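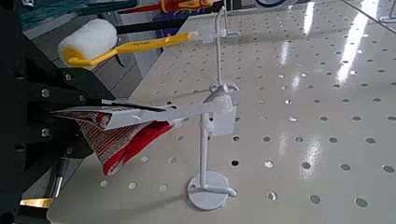

Unit 6. Grasp Planning and Control for Hanging Retail Items

Course handout, Robot Software Laboratory, Welberg Technical Institute

Purpose of this unit

Students will extend the pick pipeline from Unit 5 to items that hang from a display arm. A packaged textile with a header card is the reference case: the card is stiff and flat, the fabric beneath it drapes in folds, and the card is threaded on a horizontal arm. The planner must treat these as three separate matters. The code base for the unit is the Fevlow stack, release branch "hang". Students should update their working copy before the first session.

6.1 Perception

The wrist camera supplies a color image and a depth image for each planning cycle. Two properties of the pegboard cell affect the depth data.

Glossy board. Reflections of the overhead lighting appear as long bright streaks, and depth values inside them are unreliable. The node board_mask removes these pixels before plane fitting. Do not fill the gaps by interpolation.

Regular holes. The hole grid is useful for pose estimation but is ambiguous under a shift of one hole spacing. The pose estimate must therefore be anchored to a second feature. In this unit the anchor is the round base of the display stand.

The stand and the header card are both white. Segmentation by color alone will often merge them. The recommended method is to fit the stand model first, subtract it, and search the remaining points for a thin planar patch. Patterned fabric is a poor source of edges and should be assigned to the class "soft" as a single region.

6.2 Grasp representation

A grasp candidate is stored as a pose, a jaw opening, an approach direction and an exit direction. The last field is new in this unit. For a hanging item, the exit direction must be parallel to the display arm, toward its free end, until the card has cleared the arm. A candidate without a valid exit direction is rejected before scoring.

The Lungu data set, used for the assignment, contains 473 recorded grasp attempts on hanging items. Of these, 274 are labeled for training. The remainder are held by the teaching staff for grading and will not be released.

6.3 Motion planning

The planned motion has four segments: approach, close, slide and retreat.

The approach is planned with full collision checking against the stand, the board and any stored objects along the far side of the board. Objects that the classifier cannot name are kept in the map as obstacles. They must not be deleted to make a plan succeed.

During the slide, the item is attached to the gripper model as a rigid card with a soft volume below it. The soft volume is expanded by 14 mm on each side to allow for swing. Contact between the soft volume and the board is permitted; contact between the gripper body and the stand is not.

6.4 Control

The slide segment runs under compliant control. The controller is stiff along the exit direction and compliant in the two directions across it, so that small errors in the estimated arm pose do not bend the arm or tip the stand. The loop reads the wrist force sensor and stops the motion if the lateral force limit in the configuration file is exceeded. After a stop, the arm holds position and returns control to the operator. Automatic retry is disabled in the teaching cell.

6.5 Assignment

1. Implement the function exit_direction() for a stand pose supplied by the perception node.
2. Add the rejection test described in 6.2 to the candidate filter.
3. Run the planner in simulation on the Hemanham test scenes and record the planning time for each segment.
4. Submit the code and a written report through the course page. The report should discuss at least two failed plans.

The assignment carries 40 percent of the unit grade. Access to the physical cell is given only after the simulation results have been accepted.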